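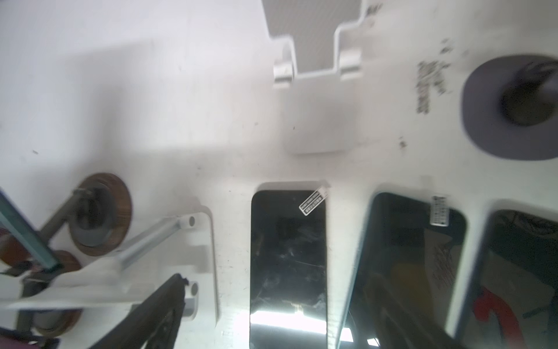

Three phones in the white holder, screens dark.

December, bench notebook, started a little after 4 in the afternoon

Second week of the sourdough crock glaze tests for the Anenham kitchen, and I want to get it all down before I forget which shelf was which, as I did last month to everyone's annoyance (mine most of all).

Where we stand. The liner glaze we've used for years on the bread crocks is still crazing on the new clay body. It comes out of the kiln looking lovely and buttery, I carry it over to the shelf feeling pleased with myself, and then the little pinging noises start. By the next morning there is a fine net of lines all over the inside. Fasil thinks the new clay shrinks less on cooling than the old one did, and I've come round to agreeing with him after being stubborn for a good ten days. The old clay came from Llewellyn and they have stopped digging that seam, so going back isn't an option and we may as well get on with it.

Today's firing was the third of the set. Same schedule as the last two, slow up to red heat, then faster, then a soak at the top while I ate my sandwich. Tiles on the middle shelf, two small test crocks on the bottom. I put the cones where I could see them through the lower spyhole this time - last time I set them behind a kiln prop and had to guess, and guessed wrong.

Batch 47 is the one with extra silica. It melted well, a touch stiffer than the old liner, with a few pinholes near the rim of the tile where I had put it on too thick. No lines yet that I can find with the ink test, but it has only been out since lunch and I've been fooled before. Batch 46, with half that much silica added, has already started to craze along one corner. Batch 45 is the old recipe and looks like a road map, poor thing.

Freezer and boiling water test on the 47 tile: two rounds so far, in the way Anastasia Dimitriou showed me when I first came to work here. Overnight in the freezer, straight into a pan of boiling water, dry it, rub with ink, wipe, look under the lamp. She always said five rounds before you let yourself be happy, and three more before you tell a customer. I will leave it in the freezer again tonight. If anybody wants ice for a drink, please don't move the bag marked TILE.

Water. I weighed everything on the big scale this time. The dry mix for 47 came to 662 grams and I used 288 of it for the tiles and crocks, so there is a fair amount left in the tub with the blue lid. It's labeled. Matúš, if you want some for your mugs you are very welcome to it, only write down what you take, please, and sieve it first as it had gone a bit lumpy by the afternoon. I think the bentonite needs to be mixed dry with the silica before any water goes near it. I keep telling the Zatcombe evening class that and then not doing it myself.
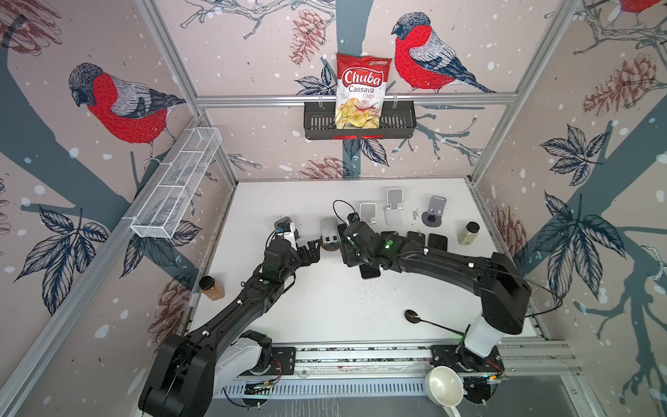 Can a crazed crock still be used for starter?
It's better kept for dry things like flour or oats, as wet starter can work its way into the fine lines and is very hard to clean out.

Vangelis came by while the kiln was cooling and we had a long talk over tea about lids. His feeling is that the flat lid is too heavy for the small crock and that people will chip the gallery setting it down with floury hands. He's probably right. He threw me a lighter one with a taller knob, and I must say it sits nicely in the hand. It's on the damp shelf under plastic and wants trimming tomorrow before it gets away from us. The shop in Lirkport has asked for a knob you can grip with a dish towel, so this may answer both things at once.

Apostolos weighed out the iron for the outside slip and left me a note that the new bag is finer and redder than the last. I tried it on the back of an old tile and it does come out warmer, more like toast crust. I like it very much, though I'd want to see it on something round before deciding, and under the white where it overlaps at the shoulder.

Kiln notes, for whoever fires next. The third element from the top was slow to glow again. The log says 107 firings on this set, so it may be time to order a new one and stop hoping. The shelf with the chip needs fresh wash on the left side, I scraped off one drip and left the rest. The lid brick is shedding crumbs too, so run the vacuum round before loading.

Still to do: trim Vangelis's lid, third round on the 47 tile, glaze two full-size crocks with 47 a little thinner at the rim, and ask Fasil whether he has the old shrinkage bars or whether I've put them somewhere clever. Kettle is on again.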